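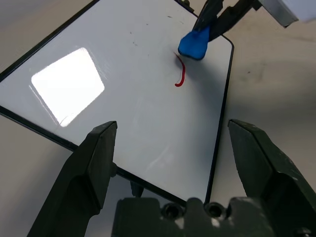 [Magsi-boards] Re: Residue on small framed boards
Su-bin Pyo
2 December 2019
Print this message | E-mail this message

Following up on the ghosting thread from June, message 136 in the archive. I said then that I would test dry foam against felt on the desk-size boards before we reordered. The short version is that foam is acceptable for daily use if it is kept clean, and most of the gray film people complain about comes from the eraser and not from the board.

Conditions first. The boards are the Akia framed type, used flat on a table. That matters, because a flat board holds its dust. On a wall board the loose pigment drops into the tray or onto the floor. On a table it stays where the stroke ended, and the next pass drags it back across the surface. Anyone comparing my notes with results from a wall board should expect mine to look worse.

Markers were Cirnik bullet tip, black and red. Single short strokes, left to dry before wiping. I did not test blue or green.

The eraser was the Nondent foam block, no backing, used dry. I ran it for over 100 wipes before washing it. Pickup was good at the start and fell off gradually. Once the face is loaded it stops lifting pigment and begins to spread it, and the film that results is easy to see at a low angle under the ceiling lights and nearly invisible from directly above. Check from the side before you call a board clean. 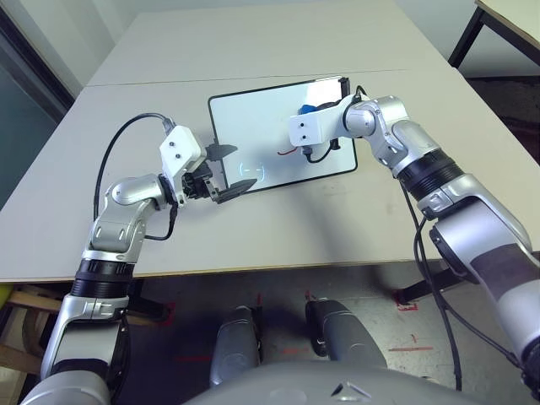
Red was the harder of the two. A heavy red stroke has more wet ink at the end of the curve, where the pen slows down, and that spot dries thicker than the rest. One light wipe takes the thin part and leaves the thick part. Two overlapping wipes in the same direction did better than scrubbing back and forth. Scrubbing breaks the ink into crumbs, and the crumbs end up against the frame.

Contact area is the other variable. A rounded block held on its edge touches the board along a narrow line and leaves streaks on both sides of it. Press the flat face down and keep the pressure even. If the block is a novelty shape, use whichever side is flattest and accept that corners near the frame will need a cloth.

Catriona's original message is quoted for anyone who joined later.

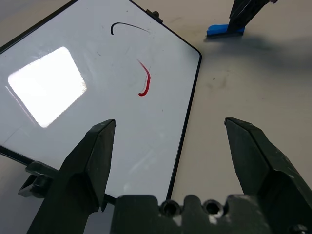 Catriona Sutherland wrote:

> The table boards are all showing a gray cast now,
> including the ones we hardly use. I have tried the
> spray cleaner and it comes back in a day or so. Is the
> coating gone? I can see fine scratches if I tilt one
> to the window, and the marks seem to collect there.
> If they are finished I would like to replace the lot
> at once – mixed boards are a nuisance to look after.
> Also, is the foam eraser any good or should we go
> back to felt?

On the coating: hairline scratches hold pigment, so she is right that marks collect there, but a few of them do not mean the surface has failed. Write a short line across the scratched area, let it dry, wipe once. If the line comes off and only the scratch stays dark, keep the board. If the whole line leaves a shadow, the coating is worn and no cleaner will bring it back.

On the cast returning after a day: wash the eraser. Cleaning the board and then wiping it with a loaded block puts the film straight back.

Procedure I now use for the foam. Warm water, a drop of dish soap, squeeze until it runs clear, air dry overnight. Do not wring it, it creases and the creases leave lines. Keep a spare so one can dry. 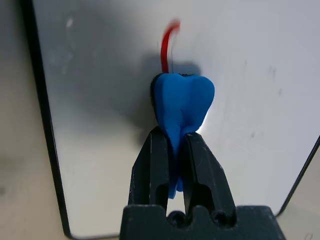
One off-list reply asked whether alcohol wipes would be simpler than any of this. For an occasional deep clean, yes. For every use, no; I would rather not put solvent on the coating daily, and the wipes cost more than foam.

I have not repeated the test with felt that has been washed. If someone has a washed felt block with a known history, please post results, with marker color and drying time.

Su-bin

Print this message | E-mail this message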